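Watcombe Regional Airport Users' Group
Minutes, 15/06/2019, Fawzy Room, upstairs from the rental car desks

Chair: Aicha Badawi. Quorum was reached when the muffins arrived.

1. Minutes of the January meeting
Approved. Mr. Wastik asked that "heated discussion" be changed to "discussion." There was a discussion. Changed.

2. Parking lot lights
The switch to LED fixtures in the long-term lot is done except for Row 9, where the poles were delivered to the wrong airport. The Chair has written to the other airport, which says it likes them. The contractor, Rulley Electric, expects replacements in 3 weeks, the same figure it gave us in January.

3. Chargers
The airport wants 40 charging spots in the short-term lot. The group supports 35, having noticed that the other five are ours. Motion carried, with one abstention from the member who bikes.

4. Baggage belt noise
Still squeaks. Airport staff describe it as within tolerance. The group asked whose. Carried over.

5. Terminal newsletter
Draft summer issue passed around. Members liked the larger type and asked for fewer pictures of the director. Page 2 was approved as laid out:

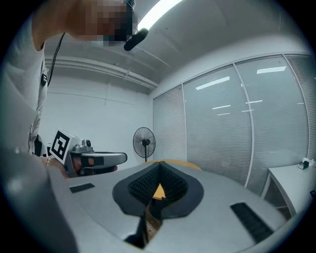 Headset mic and hand-held gripper, page 2.

The crossword on page 4 was sent back, 12 Down having no answer.

6. Any other business
Mr. Wastik raised the taxi line. The Chair thanked Mr. Wastik.

Action: Chair to write to Rulley Electric again, more firmly.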